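Ticket: Pillay cell, red packet picks, wrist policy
Project: Irier shelf restocking study
Component: grasp policy / data collection
Status: Open, change under test
Priority: Normal
Reported from: Drekbridge lab

Summary

The shelf task policy trained on wrist views reaches the packets lying on the floor of the cell and closes on them, but the grasp is often too shallow. The packet turns in the fingers on the way to the shelf and the place step fails. The problem shows on both arms. Scripted picks with the same grippers don't show it, so hardware was not the first suspect.

Setup at time of report

Two arms on the front rail, parallel grippers, one camera per wrist and one fixed camera on the workspace. The green packets start on the top level of the shelf. The red ones start on the floor or against the lower level and have to end up in the lower level. Control runs through the Kutudon recorder with the default action chunk of 40 steps. The training set at the time was 900 demonstrations, all teleoperated. 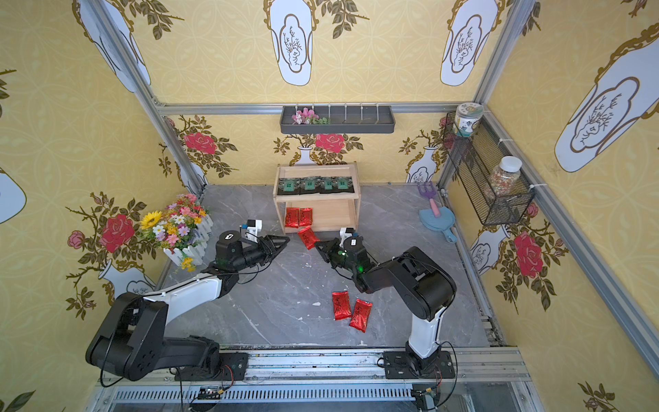

Is the fixed view used by the policy at run time?
It is recorded with every episode but only the two wrist views go into the network. The fixed view is kept for labelling failures afterwards.

Steps to reproduce

1. Load the August checkpoint and home both arms.
2. Put one red packet on open floor, away from the shelf and from the planter.
3. Start the episode with either arm. Leave the other parked.
4. Repeat with the long side of the packet turned toward and away from the base.

Expected: fingers close across the body of the packet and hold it through the place.
Observed: fingers close near the margin. In the worst orientation 6 of 12 trials ended with a failed place.

Log

09:20
Checked finger closing force and travel on both arms against the bench values. Both inside tolerance. Swapped the grip pads on the left arm only and repeated the trials. No change that we could separate from noise, so pad wear is ruled out for now.

09:55
Checked wrist camera timestamps against joint state. The offset is constant and matches the value used in training. Clock drift ruled out.

10:40
Looked at what the packet does once it is held. The foil creases where the fingers meet and the free part folds over. With a deep grasp the fold is small and the place step copes. With a shallow one the packet can swing and arrive at the shelf at the wrong angle. The network has few examples of correcting for that and tends to carry on as if the packet were straight.

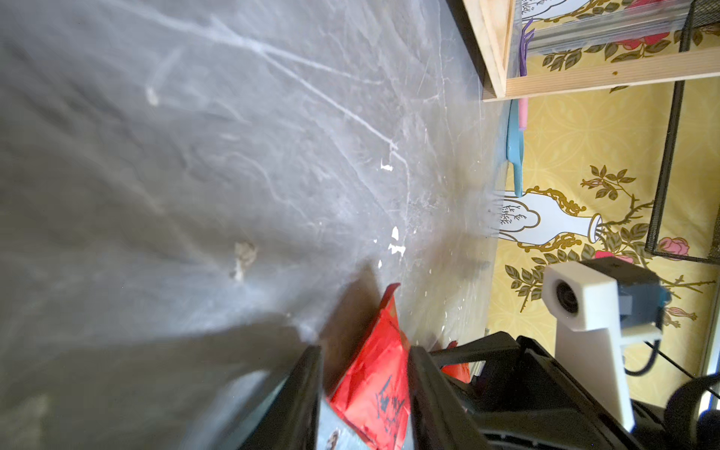 Wrist view, red packet held between the fingers, crumpled, upper edge folded.

11:15
Replayed a sample of the training demonstrations. Operators mostly approached from the side nearest the arm and closed as soon as the fingers touched foil. That is a fair habit when a person is correcting by eye, but the policy copies the early close without the correction. The cause is most likely in the data and not in the controller.

11:50
Tested a shorter action chunk. Recovery after a slip got a little better, but the approach became hesitant and the arm stopped more than once before contact. Reverted. We can come back to this once the grasp itself is sorted out.

13:30
Ran the approach with no packet in the start area to see whether the arm follows the picture or a remembered path. The fingers opened and moved in, then drifted toward the shelf. So the policy does respond to the red foil it can see, including foil that is already stacked in the tray. That is a second fault and will get its own ticket, but it affects the numbers here. Trials where the arm turned to the tray must be scored apart from shallow grasps.
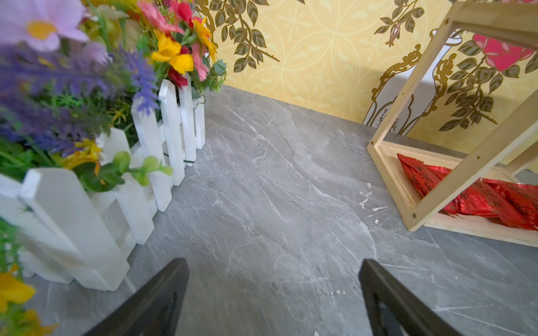 Data and labelling

Until now each demonstration carried a single success flag, set at the end of the place step. A shallow grasp that happened to survive the trip was counted the same as a good one. We have added a second field, grasp depth, marked by hand on the wrist view at the moment the fingers stop moving. Three values are allowed: edge, part, full. Anything unclear is marked part.

The change under test is to weight the training loss by this field, with edge grasps kept in the set at a low weight. Dropping them altogether was tried first on a small split. It made the policy worse at reaching packets close to the wall, where an edge grasp is sometimes the only one open to it.

New demonstrations are being collected with one instruction added for operators: bring the pad up to the side of the packet, pause, then move further over before closing. The pause gives a clear point to label from.

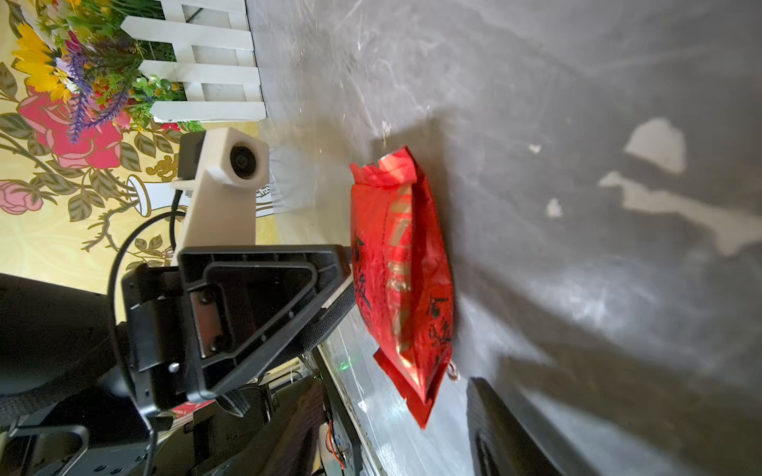
Orientation is varied between episodes so that the seals do not always point the same way. Lighting is left as it comes, because the earlier set already covers a range and fixing it now would confuse the comparison.

Open items

Retrain with the weighted loss and repeat the worst orientation, same trial count as above.
Score the tray drift separately and link the new ticket.
Check whether the depth labels from two labellers agree before the field is used in any table.
Leave the chunk length at default until the retrain is scored.

Workaround: for demos, start the red packets against the lower level of the shelf and use the scripted pick.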